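Havska Robotics Workshop – Unit 5 Handout
Working in the simulator: approach and grasp

Welcome back! By now everyone should have the simulator installed and the warehouse world loading without errors. If yours still stalls at 33 percent, delete the cache folder and start it again before you do anything else.

This unit is the one I look forward to all year, because you finally get to close the fingers on something. We start with the Flanside box set and the stock two-finger gripper. Read the notes on frames from Unit 4 first (yes, all of them – the gripper frame trips people up every September).
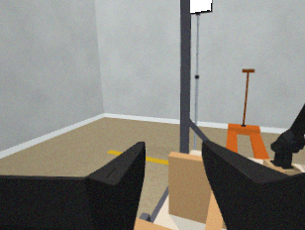 Choosing an approach direction is the heart of this unit, and it's a great puzzle. Your planner wants a straight line to the target, and straight lines love to run through things. Look at the cardboard panel standing between the two fingers: the right finger already covers part of it, so from this view alone you can't tell how much clearance you have on that side. Get a second view before you commit. Then set a pre-grasp pose 100 mm back from the target and move in slowly.

Settings for the first run:
Finger speed: 30 mm/s
Physics steps per trial: 2000
Collision checking: on, always

Save every trial, even the ugly ones. A run that clips a box edge is wonderful material for the write-up, and we'll replay a bunch of them together in lab.

Teams Khaemba and Loser share the second workstation, so please log out when you finish.

Due 1/28/22: your pose file, one successful replay and a half page on what you changed between trials.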